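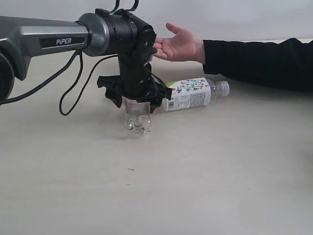
Let Them Do the Dishes Badly

My youngest is seven, and last night she washed the spaghetti pot. It took her most of the time between supper and bath. She used enough soap to do a car, she sang the whole way through, and when she was finished and had gone upstairs I picked up the pot and found a ring of sauce still sitting there about where the water hadn't reached. I put the pot away. I want to tell you that was easy for me, but I stood in the kitchen holding it for a good long minute first.

I have been a parent for thirteen years now, and if there is one thing I would go back and do differently with my oldest, it is the chores. We did a fair job on manners, I think, and on bedtime, and on church clothes and thank-you notes. But I did not let that boy do a thing in the house until he was nearly ten, and the reason is a little embarrassing. He was bad at it. He was a small child, and he folded towels like a small child, and I could fold the whole basket in the time it took him to find the corners of one. So I said, "Thank you, honey, Mama's got it," and I said it so many times and so sweetly that he believed me. He quit asking. Then he turned ten and I got tired, and I was put out with him for not helping! Poor thing. I had spent years teaching him that the house ran by itself, and then I got cross when he learned it.

So this is my opinion, and I hold it pretty firmly these days: children should have real work to do at home, they should start while they still want to, and we ought to let them do it badly for a long while.

What I mean by real work

I don't mean a toy broom. I have nothing against a toy broom (we had one, and it was mostly a horse), but a child can tell the difference between a job that matters and a job that was made up to keep her busy. Setting the table is real, because if she doesn't do it we all sit down and look at each other. Feeding the cat is real, and the cat will be the first to say so. Matching socks, carrying in the groceries, wiping down the bathroom sink, taking the peels out to the compost, bringing the trash cans back up from the curb. A four-year-old can do more of these than you'd think, and a six-year-old can do nearly all of them.

When we lived in Clavdale we used to walk to Yáñez, the little grocery on the corner, and my middle child was in charge of the bread. That was her whole job. She picked the loaf, she carried the loaf, and she put it on the counter when we got home. For a solid year we ate squashed bread. I think we had sandwiches shaped like a slice of pie. But she walked into that store like she owned half of it, and she would tell anybody in line that she was getting the bread for her family. I still think about her face. You can't hand a child that feeling with a sticker.

We did try the stickers, by the way. We tried a chart with magnets, and after that we tried a thing called Nanach, which was a box of wooden tokens and a big printed board with a pocket for each child, and a booklet explaining how many tokens a made bed was worth. I don't want to be unkind about it. My sister's family got along with it fine. At our house it turned everybody into a lawyer. Was a made bed still a made bed if the pillow was on the floor? Did you get the token if your brother did half? My son, who was eleven by then, worked out that he could skip all the small jobs, do one large one on the last day, and come out ahead of his sister, who had been faithful all week. She cried, and she was right to. We packed the board away after 2 months and I have not missed it.

The trouble with doing it over 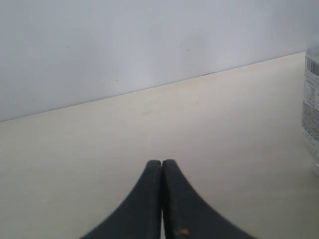 Two dark fingertips, side by side

The hardest part, for me anyway, has been learning not to go back behind them. You know what I'm talking about. The child makes the bed and runs off to play, and you come in and just give the blanket a little tug, and then you straighten the pillow, and before you know it you've made the bed. You think they don't notice. They notice! I asked my middle one once why she had stopped smoothing her covers, and she said, as pleasant as could be, "You like to do that part."

Well, I did like to do that part. I had to sit with that for a while.

When we fix a child's work without a word, we are telling her two things. We're telling her it wasn't good enough, and we're telling her it wasn't really hers to begin with. If something does need to be done over (and some things do, I'm not going to serve supper on a plate with egg on it), then I think it's kinder to call her back and say so plainly. "There's egg on this one, come give it another go." Children can take that. They hear it from coaches and piano teachers and they don't fall to pieces. What wears them down is the sigh, and the quiet tug on the blanket.

I should say I have a rule for myself now, and it's a silly one, but it has helped. If I see something done poorly, I ask whether anybody is going to get sick or hurt from it. If the answer is yes, I speak up. If the answer is no, I leave it be until the next time that job comes around, and then I show them again from the start, cheerfully, as if we'd never done it before. "Let me show you how I get the corners." Most of the time they've forgotten anyhow. And every now and then I find out they had a better way than mine. My son loads a dishwasher like a man packing for a long trip. I couldn't get that many bowls in there if you paid me.

About paying them

People ask about money, and I know good families who land on both sides of this, so take mine for what it is. We give an allowance and we give chores, and we keep them apart. The allowance is there so they can learn to handle a little money while the mistakes are small. The chores are there because they live here. I don't get paid for the laundry and neither does their father. If somebody wants to earn extra, there is always a bigger job around, and washing the van is worth 3 dollars at our house and has been for years, though I'm told this is now an outrage and that I ought to look into what things cost.

What I worry about, when every job has a price on it, is the day the child decides he doesn't need the money. Mine decided it the very week his grandmother sent him a birthday check. I asked him to sweep the porch, and he told me no thank you, he was all set. I laughed so hard I had to go into the other room, but I took the point.

But they're so busy
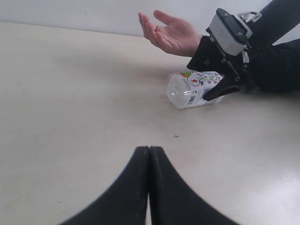
Black fingers and a cream-colored tabletop

This is the one I hear most often, and I have real sympathy for it. They have practice and homework and rehearsal, and by the time they get home it's dark and they're worn out and so are you. At Zadach, where my oldest goes to middle school, there's a binder for the sixth graders with 92 pages in it, and I believe I have signed every one. It feels mean to look at a tired child and say the trash needs to go out.

I'd say two things to that. First, keep it small on the busy days. Clearing your own plate takes less time than complaining about it, and I have pointed this out with varying results. Second, I've come to think a tired child needs a job at home more than a rested one does. So much of what our kids do all day is for a score. They're being graded, or timed, or picked for something. Then they come in the door and carry in the firewood, and the fire gets lit, and everybody is warm, and no one ranks them on it. I think that's restful in its way, even when they grumble the whole trip from the woodpile.

My grandmother raised her family in a narrow house, number 351 on a long hill, with one bathroom and a wringer washer on the back porch. She used to tell us how her boys would take turns cranking it, and how the shirts came out with the buttons snapped clean off, and how she'd sit in the evening and sew the buttons back on. I asked her once why she didn't just crank it herself and save her buttons. She looked at me like I'd asked why she didn't eat their supper for them, too.

I have more patience for that answer than I did at twenty. I have buttons of my own now, so to speak. There's a chip in the blue bowl, a pink cast to all my husband's undershirts, and a bare patch by the fence where somebody was very thorough about weeding in April and took out my entire row of carrots along with the dandelions. She was so proud of how clean it looked. I replanted, and I put a string across where the carrots were, and the next time we weeded it together and I kept my hands in my pockets as much as I could stand to.

If you have little ones who follow you around asking to help, please let them, even on a day when you'd rather not. Hand them the wet rag. Plan on it taking twice as long and put the good glasses up high. And if yours are older and you did what I did, and said "Mama's got it" a few hundred times too many, you can still start. It'll be louder. Mine slammed some cabinets. I told him I had made a mistake in not asking sooner, that we needed him, and that I'd show him how the washer worked after supper. He came down and learned it. He has since shrunk two of my sweaters, and he does his own laundry every week, and the spaghetti pot, I noticed this morning, he had washed again before school without saying a word to his sister. I suppose I'll have to talk to him about that.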